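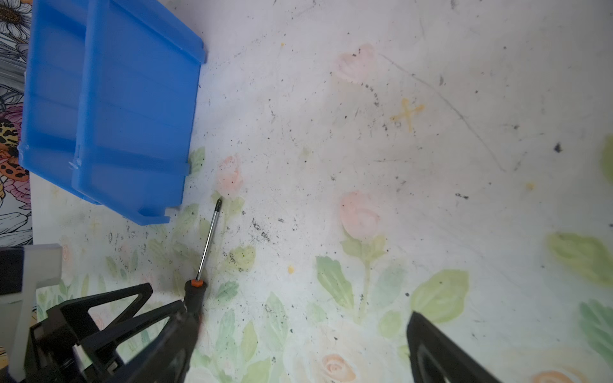 I wasn't planning on buying another board game this spring (my shelf is already groaning), but then my friend Reiko Minami brought Barport over on a rainy night and we ended up playing it twice before anybody thought to look at the clock!

Barport comes from Dreltwood, and it's a harbor trading game for two to four players. You load little ships with cargo, send them out, and hope the price of tea hasn't collapsed by the time they come home. Mine always did, but I had a grand time anyway. Turns go by quickly, and I loved that you can peek at one market card before you sail, so even a beginner has something to go on.

The rulebook could use some help. We spent a good 10 minutes hunting for the storm rules, which are tucked into a sidebar on page 9 for some reason, and Reiko had been teaching them wrong since October. The cards are a bit thin too, so I'd sleeve them if you play as often as we do.

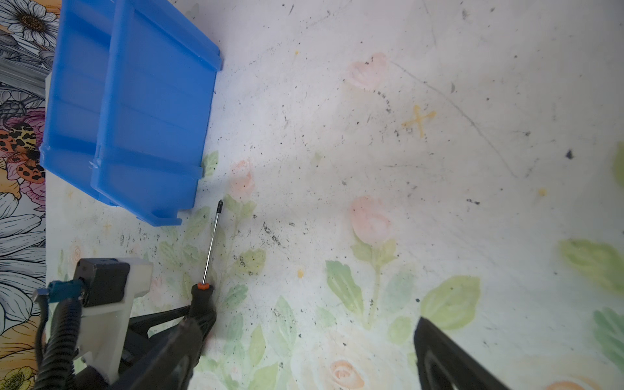
## Should you get it?

If you liked Kubo, from the same folks, I think you'll be very happy with this one – it's lighter and a lot friendlier, and my sister, who usually wanders off to the kitchen by the second round, stayed put until the end and asked for a rematch. I paid $40 for my copy and I don't regret it a bit. We're playing again Saturday, and this time I'm staying well away from the tea.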